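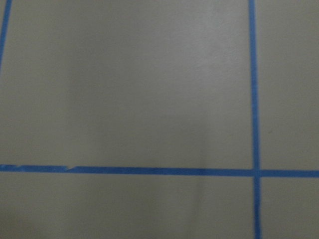
Our project began as a question about good practice: how do you write down the rules for a shared robot table so that a group who has never met you can follow them and get results that can be compared with yours? We spent most of the spring thinking this was a question about paperwork, and it slowly became a question about tape. The blue lines on the gray surface are how we divide the table into cells, and every rule in our guide leans on them in one way or another. Where the strips cross, the tape is doubled and the corner is easy to find, so we chose crossings as our reference points. Strips pieced together from shorter lengths gave us more trouble – look toward the left, where two pieces meet with a small step between their edges – and we argued for a good long while over which edge a person should measure from.

What the guide says

The Rovbridge guide, as we ended up calling it, has 7 rules in the final version. I won't copy all of them out (they are in the appendix, with Kamil Vaněk's drawings), but these are the ones we changed the most along the way.

Measure from a crossing, never from a joint. If a strip has to be pieced, write down where the joint is on the table sheet.

Wipe the surface before a session and look at it under the lights you will really be using. Glare on a pale table can wash out part of a cell, and a note about it saves a lot of puzzling later on.

Replace a whole strip when its edge tears. Patching is quicker, and we all did it at first, but the patches made our sheets very hard to read.

Stop the arm and say so out loud before anybody reaches over the tape. Amr El-Sayed wanted this one at the top of the list, and after some discussion that is where it went.

How we tested it

We gave the draft to three students from the Dretel lab and asked them to lay out a table with no help from us. Lukian Yatsenko sat in the corner and took notes, which must have been hard for him, as he loves to explain things! They finished, but two of them read "outer edge" differently than we had meant it. Radek Vávra rewrote that page the same evening, and the second group got through it without asking.

What is still open

We never settled how often a grid should be checked. The draft said every 2,000 moves, a number we picked early on and never had the time to defend, so the final guide leaves a blank for each lab to fill in. Dagim Woldegiorgis is going to try a few intervals in October and add his results to the appendix.

Report handed in 2020-09-24, with warm thanks to everyone at Dretel who lent us their patience.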